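Stondomier: finding the grasp point on clothes that won't lie still

My part of the project was the perception code, and I'll say right away that I picked it because I thought jeans would be easy (big, dark, flat, what could go wrong?). We have 52 handheld demos of clothes on a bed, and my job was to label the moment and the spot where the fingers should close. 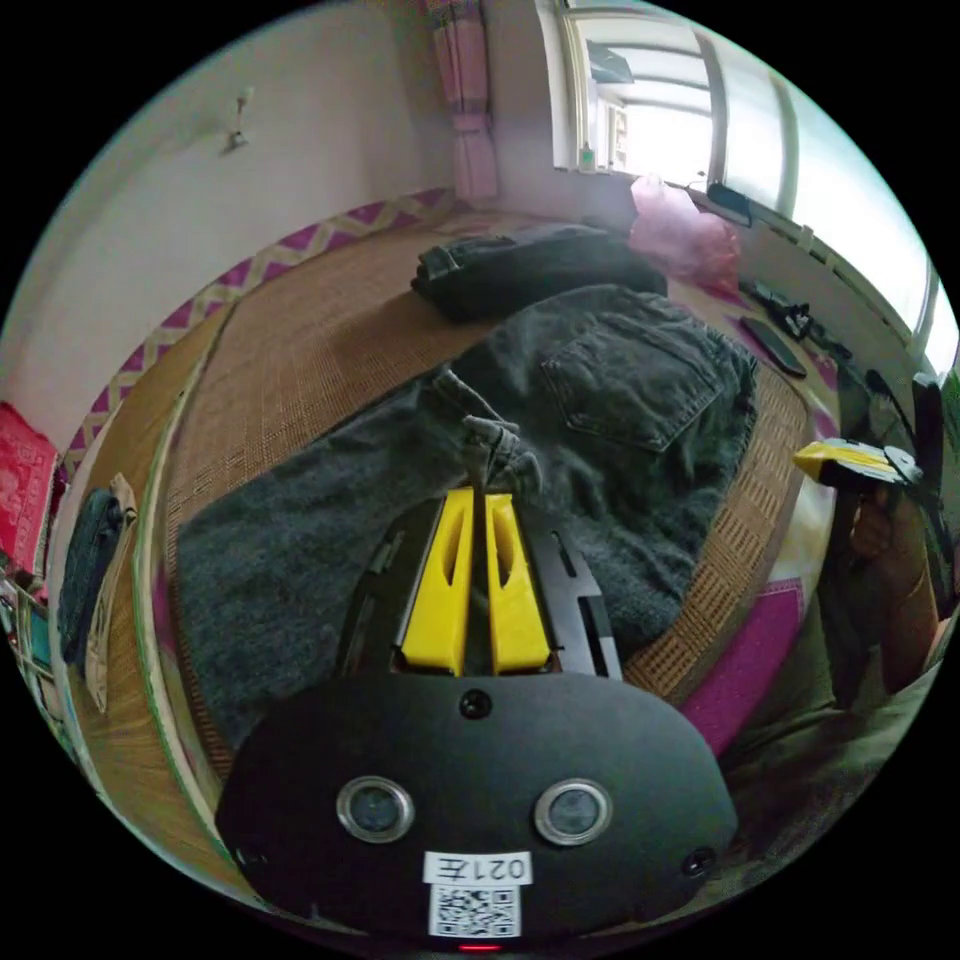 Attila Szűcs
Student, perception and labeling tools

My first version just looked for the biggest dark blob ahead of the two yellow fingers and aimed for the middle of it. With jeans that gives you a point somewhere on the flat denim, and there's nothing to pinch there! What you want is the bit that stands up, like a loop or a fold. So I threw out the blob code and wrote Vidik, a little scoring script that likes raised edges close to the fingertips. It also has a mask for the zigzag bedding, which my edge detector absolutely loved.

Timing was the other headache. I keep 40 frames before each grasp and 3 after, and once fabric bunches up between the fingers the edges go everywhere, so Vidik freezes its guess at closing time.

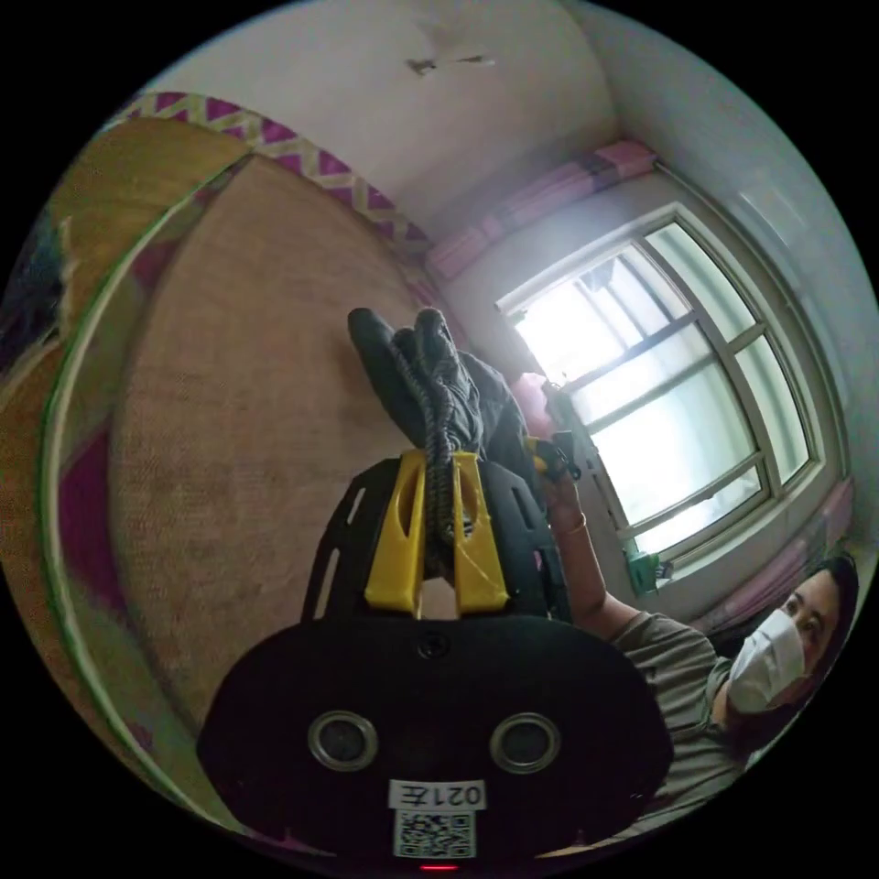
Figure 2. Gray fabric and a braided cord at the yellow fingers.

Cords are still my weak spot. Vidik scores a cord and the fold next to it almost the same and then flips between them. I want to try smoothing the score over time in December, if the labeling tool behaves.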